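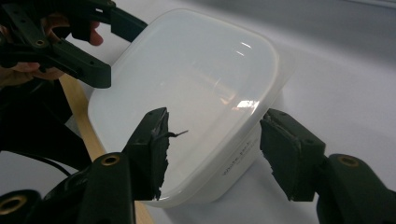

Saka, Wed 18 December

Dollon Works Forum > Packing and Preparation > Automation and staffing

Topic: Consultation on automated handling at the preparation benches

DollonSiteOffice
Moderator

Colleagues are invited to comment on the proposal to automate part of the container handling at the Saka site. The proposal covers the placing, turning and closing of the small plastic containers at the preparation benches. It does not cover mixing, weighing or final inspection.

Under the proposal, handling would first be carried out by staff using hand-held grippers, and the recorded movements would then be used to set up the fixed arms supplied by Zilard. Bench 4 would be the first to change. The remaining benches would be reviewed in April.

The site office has stated that no position will be removed during the first stage. Job descriptions for bench staff will be revised, and the revised text will be posted in this section before it takes effect. Comments should be limited to the proposal itself. Individual pay questions should be sent to the personnel desk.

bench_lead_east

Thank you for the notice. I wish to raise the matter of the revised job descriptions. At present a bench operator is graded on speed and on the number of rejected containers. An operator working with the grippers will be slower. Our own record for the first full shift by hand was 814 containers. With the grippers, the same bench completed 417. If the grading rules are not suspended for the staff concerned, they will be marked down for taking part in the company's own project.

I request that the site office confirm in writing which rules apply.

DollonSiteOffice
Moderator

The point is accepted. Output targets do not apply to any shift spent on gripper work. A written notice will be placed on the bench boards and copied here.

packer709

I support the proposal in general. I have closed containers by hand for most of my working life, and my wrists are not what they were. If an arm can do the turning and pressing, I would be content to do the checking.

My concern is with the condition of the equipment. The rubber pads on the gripper fingers wear badly. On the ones in the photo at the head of this topic, the edges are frayed and a strand hangs across the face of the container. A pad in that state should be changed before the shift and not at the end of it. We would not be permitted to work in torn gloves.

north_line_planner

With respect to packer709, worn pads are a maintenance item and should be reported through the usual form. They are not a reason to delay the proposal. The Bellini line went through the same stage, and pad changes were added to the weekly checklist there.

packer709

I did not ask for a delay. I asked for the pads to be changed. A weekly check is suitable for a machine that runs at an even rate. Bench work is not even – some days it is all containers, and some days it is mostly cleaning and labels. I would prefer a check at each handover, signed by the person who receives the tool.

quality_desk_2

The quality desk agrees with packer709 on this point. Loose strands of rubber near an open container would be recorded as a foreign material risk. We ask that a handover check be written into the procedure for Bench 4 and that spare pads be kept at the bench.

We also ask that the position of the label text be considered. Where the writing is on the side wall, an operator holding a container in the hand tilts it and reads it without thinking. An arm that holds the same container by its sides may cover the writing. The proposal does not say who reads the label, or at what point.

north_line_planner

The reading step would move to the inspection station, where there is a fixed reader.

bench_lead_east

I do not agree that this is settled. A wrong container found at inspection has already been filled and closed. When a bench operator finds it, nothing has been lost. If the reading step leaves the bench, the bench operator becomes a person who stands beside a machine and removes what it drops. Several of my team have said this to me in plain terms. They are not opposed to the arms. They want to keep the part of the work that calls for judgment.

night_shift_rep

The night shift has the same view on labels and a different one on the arms. We have four operators on a full night and often fewer. If one is assigned to the grippers, the others carry the load. We ask that gripper work be done on days only until the arms are in place.

I would also ask where the recordings are stored and who may see them. A recording of how a task is done can easily be read as a recording of how well a named person does it.

DollonSiteOffice
Moderator

In reply to the points raised:

Gripper work will be scheduled on the day shift only during the first stage.

Recordings will be kept by task and bench number. They will not be used for grading or discipline, and operator names will not be stored with them.

A pad check at each handover will be added to the Bench 4 procedure. Spare pads have been ordered.

The label reading step will remain at the bench for the first stage. Its later position is open, and the quality desk has been asked to submit a written opinion.

packer709

Thank you. Please state on the board where the spare pads are to be kept. Last time they were locked in the tool room after the day shift left.

north_line_planner

I maintain that reading at the bench and again at inspection is double work, and I will submit a separate comment on cost. I have no objection to the other three points.

bench_lead_east

Noted. I ask that the comment be posted in this topic so that bench staff can reply to it.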